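Keeping your pills and papers straight at home

I work the front desk at a small clinic, and half the calls I take could be settled at somebody's kitchen table. So I'm putting down what I do at my own house, where we have four people and far too many little orange bottles.

First, get the medicine out of the bathroom! Steam from the shower isn't good for it. Mine lives in a shoebox on the top shelf of the hall closet, up where my nephew can't climb. Eye drops and anything that says "refrigerate" go in a lidded tub in the fridge door — well, they used to. The door warms up every time someone wants milk, so now it's the middle shelf.

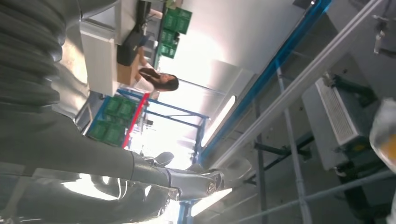
Then there's the list. I keep an index card taped inside the pantry with every medicine, the dose, and who prescribed it. Pencil, please, so you can change it. My friend Nadja Stöckli types hers and prints it in 16 point, and I have to admit it's much easier to read without glasses. Bring a copy to every appointment, even the dentist, and put the vitamins on it too (people always leave off the vitamins).

I go through the whole box every May and pull anything expired. Don't flush it unless the label tells you to. Plenty of pharmacies have a drop-off bin, so call yours and ask.

Bills and test results go in an accordion folder with six pockets, one per person and two left over for insurance and whatever I haven't figured out yet. Staple the receipt to the bill the minute you pay. I use a big red clip for anything I'm arguing about, and that clip has been on the same lab bill since winter.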